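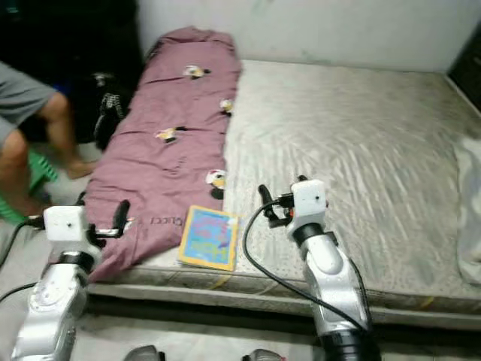
I joined the robotics club at Edmont in my second year because the sign-up table was next to the one for free bagels, and the bagel line was long. I mention this so that you'll know what level of vocation we're dealing with.

The club has one robot, Medve, which is Hungarian for bear. Réka Kerekes named it. She also wrote most of the code that keeps it from hitting itself, so she got to name it whatever she wanted. Medve has two arms and no opinions. When it does something stupid, it is always because one of us told it to, and we have a shared document where we are supposed to write down which one of us.

We're entering the household event at Nildale in the spring. Last year's team entered the stacking event, which has colored blocks and a flat table and a scoring sheet a child could read. This year we voted for household. The vote was taken at ten at night, and I believe that if it had been taken at noon we'd be stacking blocks right now and I'd have a better grade in fluids.

Household at Nildale is scored by room, and you declare your room by the end of October. The kitchen was popular with everyone else. Etelka Simon, our captain, read the rules for the bedroom and pointed out that very few teams pick it, so we'd have less competition. Thư Vũ asked whether there might be a reason very few teams pick it. This was noted in the minutes and we moved on.

There is a reason. Everything in a bedroom is soft.

A block stays where you left it, and it has corners. Medve's cameras like corners. Fabric has whatever shape it feels like having, and the moment you touch it, it has another one. You tell the left arm to take hold of the edge of a blanket, and by the time the fingers close, the edge has gone to live somewhere else. Tianyou Tian spent two weeks on a program that finds the edges of blankets. It's a good program. It once found the edge of his sleeve with total confidence, and the two of them were attached for a little while. (The stop button works. We can now say so with experience.)

The bedroom tasks come in three sizes, and the judges choose on the day. Large is bedding: straighten it, fold it, get it to the end of the mattress. Medium is the stuff people leave lying on a bed, books mostly. Small is anything you could lose in the sheets. We assumed large would be the hard one, medium would be fine, and small would be a sort of dessert.

Medium is sort of fine. A book is close enough to a block that Medve gets ideas about it. The difficulty is getting a finger underneath, because a mattress gives way when you push on it and then the book goes down with the mattress. Réka's answer is to have one arm press beside the book while the other comes in low from the opposite side. It looks like somebody trying to sneak a coaster out from under a sleeping cat's chin. It works often enough that we have stopped cheering, and I count that as progress.

Large is exactly as bad as Thư said it would be. She hasn't brought it up. She just breathes in a certain way.

And then there's small.

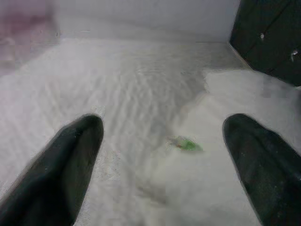
The trouble with small things is that a wrinkle is also a small thing. From up close, on white fabric, every fold has a light side and a dark side, and Medve's software has a touching faith that each of those is an object somebody wants back. On our first evening of small-object runs it went after a crease 36 times before Etelka made us break for dinner. It did grip the crease beautifully. If Nildale ever adds an event for pinching a sheet and lifting it hopefully into the air, we'd like to be considered.

Our first fix was color. Anything that isn't the color of the sheet is an object, go get it. This lasted until Anikó Gulyás, who is a first-year and hasn't learned to be polite to us yet, asked what happens if the judges put a white sock on a white sheet. We all looked at our shoes. So the color rule is still in there, but it's been demoted to a hint, and the real decision now gets made from examples, which means we need examples, which means one of us has to sit there and drive the arms by hand, over and over, doing the thing correctly so the software can learn what correctly looks like.

I am the one of us. I have good hands and a light schedule, according to Etelka, who has seen my schedule and not my fluids grade.

As of last night we have 261 usable runs. I'd rather not give the number of unusable ones. A run is usable if the fingers come down on either side of the object, close on it without dragging the whole sheet along, lift, and put it in the right place. A run is unusable if any of that fails, or if I sneeze. You'd think you would get steadily better at it. What happens is that you get better for an hour and then much worse, and then you find yourself leaning sideways in your chair as if that would help the arm go left. Tianyou does it too. Réka doesn't lean, but she does talk to it in Hungarian, and I've decided not to learn what she's saying.

Some things we've learned, in case another student team is thinking of declaring bedroom:

Come down slower than you think you need to. The last inch is where everything goes wrong, and it's tempting to rush it since the arm has been so well behaved up to then.

Rumple the sheet between runs. We did a whole evening on a sheet we had smoothed out beforehand, and the software learned that sheets are smooth. We had to throw out the lot.

Label your runs the same night. "Run with the thing, good one" is a real label from our folder. It's in my handwriting, or it would be if it weren't typed.

The open question is the grippers. Thư wants to try softer tips from Lodine, which come in a set of 5 for reasons I can't work out given that fingers on this kind of gripper come in 2s. Réka says that if we change the fingers now, all my runs become runs of a different robot. They are both right, and they've been both right at each other for most of a week. Etelka says we'll decide at the next meeting. I have started bringing my own bagel to those.

Meanwhile I'm back in the chair tomorrow at four. Anikó has offered to take the second hour, and she's already better at it than I am. I've told her that her schedule looks light.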